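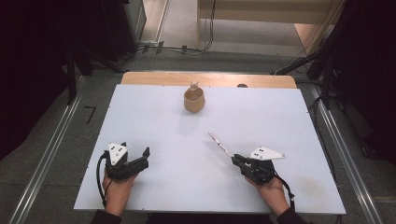 20 April 2026

Work table, day notes. Written by me, Citlali please correct where I remember wrong.

**The white board**

We put the large white board on the wooden table again. Without it the light sticks are very hard to see, because the wood has almost the same color. With the white it is better but still not good: a pale stick on a white board is also not much contrast. Citlali Palacios proposed a gray board. I am for it, but we should first use up the tests where white was already written in the plan, otherwise we can not compare with February.

The board moves a little when somebody leans on the near side. I tried the thin rubber mat from Jernia under it. The mat holds well but it makes a small wave in the board near the middle, and a stick then rolls always to the same side. I took the mat away again. Next try: four small pieces of the mat, only under the corners.

**Cups**

The small tan cup stays the main one. It is light, so it falls easily when a stick touches the rim from the side. I do not want to make it heavier yet, because the falling is a part of what we want to note down. Please write "fell" or "moved" in the sheet and not only "failed". In the February sheets there are many "failed" and today I could not understand half of them.

Place of the cup: far side of the board, near the middle. When it stood closer, people lifted the stick too early and came down on the cup from above, and this is a different task. I made a very thin pencil circle where the bottom should be. It can be wiped off with alcohol. Do not use the marker pen, the last line is still there as a yellow shadow.

**Sticks**

We opened the Naseri box, 600 pieces. They are cheap and they are not all straight. I rolled 46 of them on the board and looked for the ones which wobble. Result:

- straight enough: 29
- bent a little, usable for practice: 12
- bent a lot, or with splinters: 5

The 29 good ones are in the glass jar with the green lid. The practice ones have a rubber band. The last five are thrown away. I think we should sort the whole box before the next long day, but it is slow work and the eyes get tired. Maybe one hand full per person during coffee.

The Iltico sticks are nicer, smoother and almost all straight, but they slip more. We have only a few packs of them. I would keep them for the end of the series.

**How to put the stick in**

Things I noticed today when I repeated it many times:

1. Hold the stick near its end, not in the middle. From the middle the lower part is too short, and the hand comes too close to the cup.
2. Bring it in with a slope and make it steeper only when the tip is over the opening. When you turn it upright too early, you can not see the tip anymore behind your own hand.
3. The left side should be open and ready next to the cup before the right side starts. I forgot this several times and then I had to hurry.
4. Let go slowly. If you open fast, the stick jumps and it hits the rim on the other side.

With two or three sticks already in the cup it becomes easier, because they support each other. But with one stick only, it leans so far that the cup can tip over. So the first one is the hardest, and we should not mix the first one together with the others when we calculate the time.

**Small things to fix**

- The table should stand on the same place every day. I measured from the left rail to the table leg on both ends and wrote it on the paper at the door.
- Carpet: sticks which fall down are difficult to find on the gray. Look before you roll the chair.
- Cables: lay them to the outside, left one left and right one right. When they come across the board they sweep everything away.
- Loose caps and other small parts go in the tray after use. I found two under the table.

**Open questions**

Do we want a second cup with a wider opening? The shop in Junville has paper ones in this size and a bit wider, but only in packs. I will ask for the price.

And how long is one round? I stopped after every tenth stick, Citlali stops when the cup is full. We must choose one before we write to the others. I have no strong opinion, only it must be the same for everybody.

Tomorrow: corners of the mat, sort more sticks, new column in the sheet for "first stick".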